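Home News Software Research Jobs Newsletter Search

Mavov releases planner update aimed at crowded counters

Mavov, the robotics software company, has released a new version of its motion planning package for single-arm robots. The update, called Cerkura, changes how the planner handles small objects that sit close together, and it adds a set of simulated kitchens in which users can test their own settings before moving to hardware.

The release went out to existing customers in April. A wider release is planned once the company has finished the documentation for the new perception interface.

Tuva Granström, who leads the planning team, said most of the work went into the last few inches of a reach. The earlier planner treated the approach to an object and the closing of the fingers as separate problems. It would find a clear path to a point above the target and then hand over to a fixed downward motion. On an open table that was good enough. Next to a rack or between two bottles, the fixed motion often brushed something the path had carefully avoided.

"We were planning very well up to the place where it got difficult," Granström said. "Then we stopped planning."

Cerkura keeps the finger linkages in the collision model all the way to the grasp. Jointed fingers swing outward as they open, and the old model covered that swing with one large box around the whole gripper. The box was safe but wasteful, and it caused the planner to reject grasps that were possible. The new model tracks each link on its own and updates it as the opening changes.

The cost is time. Each query now takes longer than it did under the old box model, and Mavov has tried to win some of that back by checking the links only when the gripper is close to a known surface. Farther out, the planner still uses the box. Users can set the distance at which the switch happens. The default is 5 centimeters.

The company tested the release on 710 simulated layouts before it went out. These were generated from a smaller group of base kitchens by moving objects, swapping containers and turning large items such as dish racks so that they blocked different approaches. Layouts in which no valid grasp existed were kept in the set, and the planner was expected to report them as failures within the time limit.

Miyuki Takagi, who built the test set, said those layouts were the most useful part of it. An early build of Cerkura would keep searching until the limit ran out and then return the best partial path it had. The current version stops sooner and returns a reason, such as a blocked wrist or a finger collision, along with the name of the object involved.

"If you get the name of the object, you can move the object," Takagi said. "Before, people were changing random settings and hoping."

The simulated kitchens are included with the package. Each one has a counter, large fixed furniture and a changing group of household items, and the arm is mounted low and close to the work so that its own elbow and forearm become part of the problem.

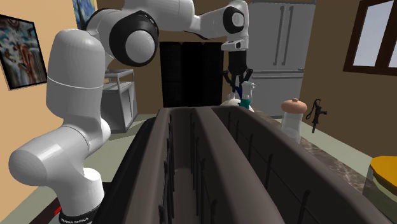 Users can load their own object models, but the shapes have to be closed meshes. Open meshes are accepted by the viewer and then ignored by the collision checker, a fault carried over from the previous version. Mavov lists it as a known problem and says a fix is being worked on.

On the perception side, the package now accepts object poses with an uncertainty value attached. When the value is high, the planner leaves more room around the object. Transparent containers were the main reason for the change, according to Granström. Depth cameras tend to return gaps or wrong distances on clear plastic and glass, and a planner that trusts those numbers will drive a finger into the side of a jar.

Vemen, a contract engineering firm that had early access, has been running the update on two test cells. Vittoria Pellegrini, a controls engineer there, said the move from the previous version took her team around five days, most of it spent rewriting configuration files. The old format is no longer read, and there is no conversion tool.

Pellegrini said the failure messages had already changed how her team works. She was less satisfied with the new distance setting, which applies to the whole workspace. Her team wants a larger value near fixed fixtures and a smaller one near loose items.

"I would like to set it for each object," she said. "Right now I pick one number and it is wrong for something."

Granström said a setting for each object had been considered and left out of this release because it made the results harder to repeat. It may return as an option that is off by default.

Not all of the old features made it across. The two-arm mode has been removed, and customers who depend on it have been told to stay on the previous version. Ingegerd Bråten, who handles customer support at Mavov, said that version will continue to receive fixes but no new features. She asked users to check their installed version before sending in bug reports, as the two now use different log formats.

Mavov is also working with Aoki, a maker of simulation tools, on an exporter that would let users record a full run and play it back outside the package. The exporter is not part of Cerkura. Takagi said it works for rigid objects at present, and that lids and hinged parts still come through in the wrong position.

Existing customers can download the update from their account page. License terms are unchanged.

Contact the newsroom | Privacy | Copyright, all rights reserved | Back to top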